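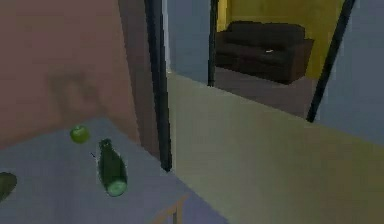

Pressing day at Clodton is going to be early this year, by the look of it, and I wanted to get this round to everybody before the trees get ahead of us! I walked both rows after tea yesterday and the Undum end is dropping already, which I haven't known before the middle of September in all the time I've been going up there. The fruit is small but there is masses of it. A little bright green apple and a dark green bottle lying on its side on the table is pretty much my whole autumn summed up, and I can't wait. So please, if you have empties under the stairs, start rinsing them now. Green glass is what I like best for the cider, it keeps the light off, and clear glass is fine for juice you're going to drink within the month.

Liviu Enache wrote on August 26, 2022:
> Hello all, I am new on the list, we moved to the Plirkavar side in
> April and there are three old apple trees in the garden. The fruit is
> green and quite sharp and I do not know the variety. Two questions.
> Is it worth pressing such apples or are they only for cooking? And
> how do you know when they are ready? My neighbour says to wait for
> the first ones to fall but I am afraid the wasps will get them all.
> Also I have no press. Is it possible to use the one of the group?
> Thank you, Liviu

Liviu, welcome! Three old trees is a lovely thing to inherit. Yes, yes, press them. Sharp apples make a far better drink than people expect, as long as you have something sweeter to go in with them, and there is always somebody at pressing day with far too many sweet ones. I'd go for one bucket of sharp to two of sweet and then taste it as you go. If you want it drier, tip in more of yours. The best batch I ever made was mostly cookers and a carrier bag of crabs I picked up on the walk home.

As for ready or not, your neighbour is half right. The first windfalls are often the maggoty ones, so don't go by those. Lift an apple in your palm and give it a gentle twist. If it comes away with the stalk on, it's near enough. Then cut one across the middle and look at the pips. White pips, leave it a fortnight. Brown pips, get your ladder out. Some green sorts stay green right through to the end, so the skin won't tell you a great deal. Once they're picked, let them sit somewhere cool for a week or so until they give slightly under your thumb. You get more juice that way and the pulp goes through the mill more easily.

Wasps: pick up the fallen ones every day if you can bear it, and don't leave a heap near the door. I learned that one the hard way.

The press is the old Diekmann and of course you can use it. It lives in the lean-to behind the hall and it does best with two people, one on the bar and one watching the bucket (the bucket WILL overflow if you start chatting). We had 261 litres through it last year, and almost 37 of those came off a single tree at the Undum end, which still makes me grin. The new cloths have come, and they are so much nicer than the old ones, which had gone the colour of tea and smelt worse. Please soak them in plain water before use - no washing-up liquid, it gets into the juice.

A few other bits while I'm here.

The scratter has a loose handle again. I've put a new bolt in but if it starts to wobble, stop and tighten it. The spanner is on the string.

We're short of swing tops. I have 29 good ones and could do with at least as many again. Screw caps are all right for the freezer people, but leave a good gap at the top or you'll be mopping.

If anyone can name Liviu's apple I'd love to know as well. Bring a few along in a paper bag with a leaf or two, Liviu, and we'll pass them round. I had a quick look in my book and there are dozens of sharp green ones it could be, so a bite and a proper look at the eye end will get us further than guessing over email.

I'll send the date once I've been up to check the pips on the far row. Somebody remind me to bring the big funnel this time.

Cheers all, and keep rinsing!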